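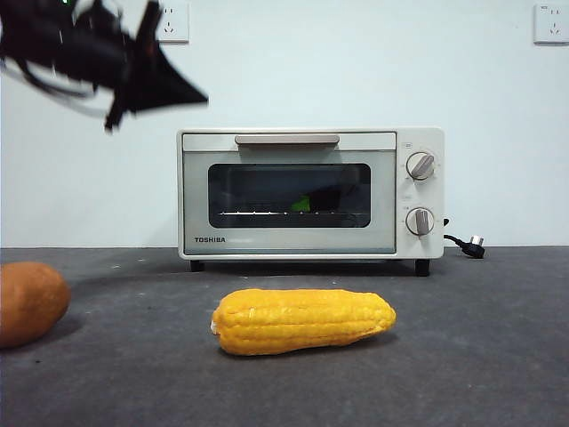

FOR IMMEDIATE RELEASE

Ornby opens its robot budget planner to small kitchens and test labs

Hi, it's the team at Ornby, and I get to write the fun one this month! Starting in March, our equipment planner is open to anyone thinking about buying a robot arm for kitchen work. It's free to use, it runs in a browser, and you don't have to sit through a sales call to see a number at the end (I fought for that one).

I've been on the buying side myself, so I know how it goes. You get a quote for an arm, you get it approved, and then you find out you also need a gripper, a mount, a spare cable, a couple of cameras and somebody's time to set it all up. Our first setup was quoted at $3,429 and I thought we were done. We were so not done! The planner has 28 line items now, and most of them are there because we forgot to budget for them at some point.

You start by picking a job, and I'd say pick a small one. Our starter plan is built around a countertop toaster oven, a few pieces of food and one arm on a table. It sounds modest, but it raises a lot of the questions you'll be paying to answer later. Can the gripper get hold of a potato as well as an ear of corn? How much table do you need in front of the oven once the door is down? Where do the cords go? Write those down before you call a vendor — it will change what you ask for. 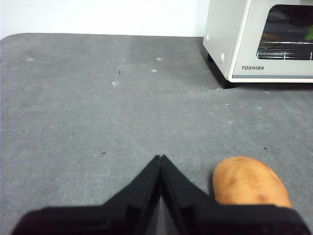

One early user, Solanki, told us the gripper line was the one that hurt, and that next time the fingers would get priced before the arm. I've heard versions of that from plenty of people, so grippers now come up on the first page of the planner, along with a box for replacement fingertips.

We built the cost side with Hokanetti, who lease arms and benches, and their leasing terms sit right next to the purchase figures so you can compare. Leasing makes sense if you're still figuring out the job. If you already know you'll be running the same task next year, have a good look at buying. The planner will show you both over 27 months, and you can change that if your accounting people like a different number (mine do).

There's a section for the cheap stuff too. Mats, play food for practice runs, a second appliance for when the first one gets banged up. Please don't skip it! We suggest putting $1,000 aside for bench supplies in the first year, and you can edit that line like any other.
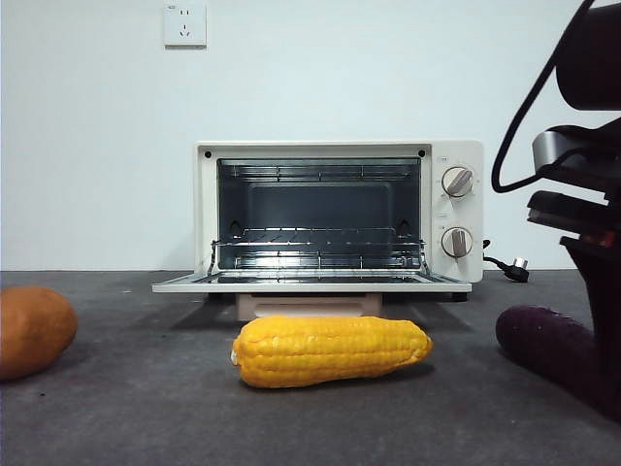 Clorkum asked whether it wouldn't be smarter to wait a year and let prices come down. Maybe, if the arm is all you're looking at. The hours your staff put into setup and practice won't get cheaper, though, and in our own budget those hours were the bigger share. So the planner lets you push the arm back and start on the bench and the training time now, which is how I'd do it with a tight budget.

The planner opens at 9 a.m. on launch day from the Ornby home page. Saved plans can be exported as a spreadsheet or a plain printout, and existing Ornby customers will find their old quotes already loaded. Questions from press or buyers can go to the Ornby press desk through the contact form, and I read those myself, usually with coffee.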